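Himomar Two-Finger Gripper, Dual Arm Kit
Sold by Drandlow

In stock, order code 3951
Comes as a pair (left and right), black finish, with the wrist adapters and the simulation model on download

I've been putting off writing this page because I wanted to run these against the Baltano grippers first, and the Baltanos took forever to get set up the way I like them. Well, that's done now! I've had both pairs going since April, same arms, same controller, same chores, and I have opinions.

First off, what you get. Two grippers, two fingers each, plus a bag of screws (a few more than you need, thank you Himomar), two short cables and a card with the download code for the sim files. The fingertips are rounded, and I like that more than I thought I would. Square tips look neat in a catalog but they catch on everything, and if you're reaching past the edge of a drawer or a shelf you really want something that slides off the corner and keeps going.

The sim files are the main reason I carry this kit. You can load both arms, drop the grippers on, and have them poking around somebody's virtual living room before you've bolted down a single thing. I do nearly all my comparing that way now. My favorite test is the drawer one: pull it open by the handle with one hand, then go in from above with the other and take something out. It sounds so easy and it's a fantastic way to find out what a gripper is bad at. 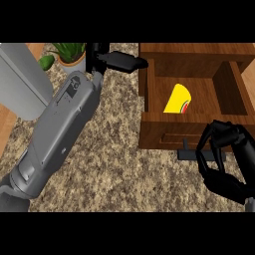
Can I use just one of the pair on a single arm?

You can, and plenty of people do. The left and right grippers are the same apart from the side the cable comes out of, so pick whichever keeps the cable away from your elbow joint and tell the controller there's only one.

Back to the drawer test, because it's where the two brands really split. Bar handles are the tough part. The Baltano has straight, skinny fingers, so it gets in behind a handle very nicely, but when it starts to pull at an angle it likes to creep along toward the end of the bar. The Himomar fingers are thicker and they curve, which makes getting in a bit fussier (line it up slowly, please) and then the pull feels so much steadier. If your handle sits really tight to the drawer front, though, go with the Baltano. I'd sooner sell you the right thing than get it back in a box on Monday.

For picking small stuff out, I use play food. Tacos, fruit, the little plastic egg, whatever's in the object set. A taco is a sneaky one! It's narrow if you come at it one way and wide if you come at it the other, so your wrist angle matters a lot more than your grip force. Both brands can do it. The Himomar opens to 70 mm, and that's enough for the wide way on most toy-sized things, while the Baltano makes you turn the wrist.

Stuff I don't love: the grip force setting has only 2 steps out of the box, soft and firm, and I wish there was something in between. You can get finer control through the Do controller, but then you're buying a Do controller, so think about that before you check out. The palm is on the boxy side too. Working from above it's no bother at all, but in a shallow compartment with a top over it you'll want to plan your way in, or you'll be bumping wood all afternoon like I was.

The manual is fine. The wiring page is good, the calibration page is a little thin, so I wrote up my own notes and I put a copy in with every order. Run the calibration with both arms powered, even if you're only setting up one side.

What's in the box
Left gripper and right gripper
Wrist adapters, one per gripper
Short cables, one per gripper
Screws and hex key
Download card for the sim model
My calibration notes

Warranty is 2 years on the grippers. Finger pads count as wear parts, so those aren't covered, but I keep spares on the shelf and they swap with the hex key in the box.

Works with: Baltano arms (adapter included), Himomar arms (direct fit), Do controller (cable sold separately)

If you're stuck between this one and the Baltano, send me a note with what your handles look like and I'll tell you which way I'd go.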